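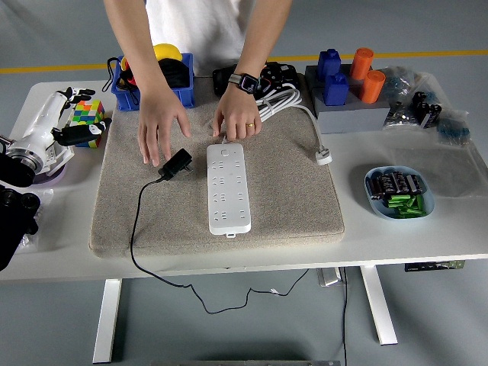 tavmont-bench-grips
README, last touched August 22, 2024

What's in here

Head camera recordings and arm logs from the gripper comparison. Two hands, two control settings, same table. Everything was done to help pick a hand for the Lindholm arm before the order goes in. Not a benchmark, please don't cite it as one.

200 episodes in total. 40 of them are human demos, bare hands, no robot. The rest are split over the two hands, not evenly, see below.

Hands compared

cladik: the multi-finger hand. Slow to close but copes with odd shapes.
belton: plain two-jaw parallel gripper, rubber pads. Fast, dumb, repeatable.

Both go on the same flange so swapping is quick. Re-zero the wrist after every swap. I forgot twice, those runs are in rejected/ and should stay there.

Objects

Power strip with its cable, small power adapter, Rubik's cube, blocks and cylinders in the grey foam, batteries and capacitors in the blue dish. The felt pad goes under anything long or shiny. Without it the strip slides off when a finger catches the edge, and the bare white tabletop messes up the depth too.

Felt pad position does matter. It gets nudged, so don't hard code the table coordinates, use the ones in the per episode file.

Tasks

strip_pick: lift the power strip, hold, put back
cable_clear: move the coiled white cable off the pad
cube_hold: grip the cube, tilt the wrist, hold
foam_pull: take one piece out of the foam, put it back in
dish_sort: one battery out of the dish without spilling the rest

dish_sort was only run with belton. Cladik fingers too fat for it, gave up in January.

Folder layout

demos/ bare hand episodes
cladik/ robot episodes, multi-finger
belton/ robot episodes, parallel
rejected/ bad zero, dropped frames, wrong label
notes/ one text file per session, spelling not checked

Each episode folder has head.mp4, joints.csv, grip.csv and meta.json. Demos have no joints.csv or grip.csv obviously. The loader skips them if you pass --robot-only.

Known problems

- Clocks. Head camera and arm controller are on separate clocks. Offset is in meta.json as cam_offset_ms. Apply it yourself, loader doesnt do it yet.
- Head camera sits looking down at the table so faces are mostly out of view. Hands, wrists, watches and rings are not blurred. Anyone who was recorded agreed to that.
- Black cables on the black hand: segmentation mask is rubbish. White cable on white table, also rubbish. Fine on the felt.
- grip.csv force column for belton is motor current, NOT newtons. Cladik column is whatever its controller reports. Do not plot them on the same axis.
- Some strip_pick labels say "success" when the strip came up by the cable. I'd call that a fail. Flagged as lift_by_cable where I spotted it, probably missed a few.

First impressions, for those who won't open the data

Belton wins on the foam pieces. Closes square, lets go clean. Cladik better on the cube, and much better once the wrist tilts. Power strip is a draw: belton pinches it across the middle and it see-saws, cladik wraps it but takes ages. Neither one is any good at cable. "Soft" control setting helped cladik a lot and made no differnce to belton that I could see.

If it was only up to me, cladik on the arm and belton kept in a drawer for small parts. Others disagree.

To do

- loader should apply the camera offset
- rerun cube_hold with belton on the newer pads
- second person to check the labels
- write down wrist zero procedure properly

Use inside Tavmont is fine, ask before passing it on. Questions to Marcelino Benítez, or open an issue.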